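# Paper cups keep coming out two or three at a time from a stand-up holder

Posted in: Halls, Clubs & Catering

**Bullton**

I look after the tea table at our hall in Pickering. We have a couple of those open cup holders, the kind with a round wooden base and a black wire frame that keeps the stack standing up. They look nice enough and they don't take up much of the table, but people can't get one cup off the top without bringing more with it. Then they put the spare ones back, usually after they've had their fingers inside them, or they leave them lying beside the urn.

The cups are plain white paper, hot drink size. I bought a carton of 2000 because it was a lot cheaper per sleeve, so changing cups isn't something I want to do before the carton is finished. I've been loading a full sleeve into each holder so I don't have to come back out and refill in the middle of the morning.

What I've tried so far:

- pushing the stack down hard so it sits straight
- turning the stack upside down (rims up, then rims down)
- a sign asking people to take one

The sign did nothing. Pushing them down might have made it worse. Is there a trick to this, or do I need the tube kind of dispenser with the rubber flaps? We don't have a wall near the table to screw one to.

**Sandra Parsons**

Don't push them down. Paper cups have a slight taper and they wedge into each other when you press on the stack, and a tall stack is already doing that to itself with its own weight. By the bottom third they can be stuck quite firmly.

What works at our place is loosening them before they go in. Leave the sleeve closed, hold it sideways in both hands and roll it back and forth a few times on the table, then flex it gently like you would a ream of paper before it goes in a printer. Open one end and slide the cups in without squeezing. You should be able to see a small even gap between the rims all the way up. If one section looks tighter than the rest, pull the stack apart there and put it back together loosely.

Second thing, put fewer in. I know you don't want to refill, but a stack that stands well above the wire is going to lean, and then people grab it with one hand to steady it and squeeze the cups together again. I load around 25 per holder and keep the rest of the sleeve in a lidded tub under the table. It takes a few seconds to top up.

As for which way up, I'd have the bottoms facing up. People then pick the cup by the outside and don't touch the rim, and dust doesn't settle in it. Check your holder, though. On some of them the wire curves in over the stack and you need to be able to lift the cups past it.

Also look at where the carton is kept. Ours used to live in the cupboard beside the dishwasher and the cups went a bit soft and tacky. They separated much better after we moved them to the hallway shelf.

**oltent**

just get mugs

**Fereshteh Sadeghi**

Mugs are fine if somebody is there to wash them. At our meetings we often have 41 people and one small sink, so we stayed with paper.

I agree with Sandra about rolling the sleeve. I'd add that the position on the table matters more than I expected. We had both holders at the far end, past the milk and sugar, and people were reaching over things with one hand while holding a biscuit in the other. You need two hands for an open holder — one on the stack and one on the cup. We moved them to the start of the table with clear space in front and most of the trouble stopped.

If you have two holders, set one a little behind the other and let people work from the front one. When it gets low, swap them over and refill the empty one out of the way. That saves you leaning across the queue.

A flap dispenser does give one cup at a time more reliably, but you have to match the tube to the rim size, and you'd want to measure your cups first. There are free-standing ones if the wall is the problem. I wouldn't buy one until you've used up what you have.

Our two, with tall stacks in them: 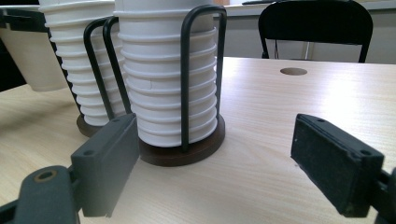
Bullton wrote back that rolling the sleeve had made a clear difference, and wanted to know whether cups that were already wedged together could be saved or should go in the recycling.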